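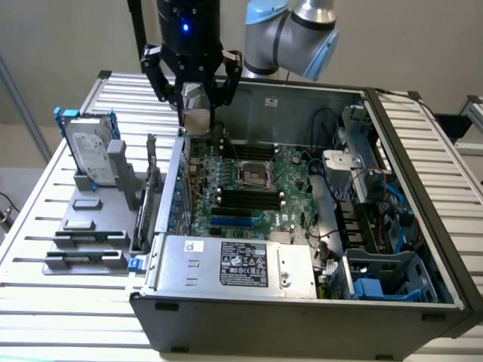 # Capítulo 15. Inserción con contacto a partir de demostraciones

El capítulo anterior trató el agarre como un problema geométrico: dada la pose de una pieza y la de la pinza, se busca una configuración de cierre estable. En el ensamblaje y desensamblaje de equipos informáticos esa formulación resulta insuficiente. Un disipador, un módulo de memoria o una unidad de disco se sujetan sin dificultad con dos dedos paralelos; lo costoso es el último tramo, cuando la pieza toca su alojamiento y las fuerzas de contacto dejan de ser despreciables.

Consideraremos el caso de un brazo que debe depositar un disipador sobre una placa base montada en un chasis de sobremesa tumbado. La tarea impone tres restricciones:

- la trayectoria de aproximación debe evitar cables, cuya forma no se conoce de antemano;
- la orientación final admite una tolerancia angular pequeña;
- la fuerza normal ha de mantenerse por debajo de un umbral durante todo el asentamiento.

La primera se resuelve con percepción; la segunda y la tercera exigen una política que combine visión y estimación de esfuerzos.

## 15.1 El método de Macaraeg

Bienvenido Macaraeg propuso separar la política en dos módulos — uno de transporte, otro de contacto — entrenados sobre el mismo conjunto de demostraciones teleoperadas. El conjunto original, conocido como Masach, contiene 2,099 episodios repartidos en 22 tareas. Cada episodio se segmenta en el instante en que la derivada de la fuerza estimada supera un valor fijo, y cada módulo recibe únicamente los tramos que le corresponden.

Sea $o_t$ la observación en el instante $t$, formada por las imágenes, la pose del efector y la apertura de la pinza. El módulo de transporte predice un desplazamiento relativo $\Delta x_t$; el de contacto predice además una rigidez diagonal $K_t$, que se entrega al controlador de impedancia:

$$F_t = K_t\,(x_t^{d} - x_t) - D_t\,\dot{x}_t$$

La matriz de amortiguamiento $D_t$ no se aprende. Se calcula a partir de $K_t$ con un factor de amortiguamiento constante, decisión que reduce la dimensión de la salida y evita oscilaciones durante el entrenamiento inicial.

El conmutador entre módulos es un clasificador binario con histéresis. Sin ella, el sistema alterna de módulo varias veces en unos 23 milisegundos y el efector vibra contra la superficie. El ejercicio 4 pide reproducir este comportamiento en simulación.

## 15.2 Notación y supuestos

En lo que sigue se supone que la pieza no desliza entre los dedos. El supuesto se relaja en la sección 15.5, donde se introduce el estimador Dierckx. El marco de referencia se fija en la mesa, con el eje $z$ normal a ella y positivo hacia arriba; las fuerzas se expresan en ese marco salvo indicación contraria.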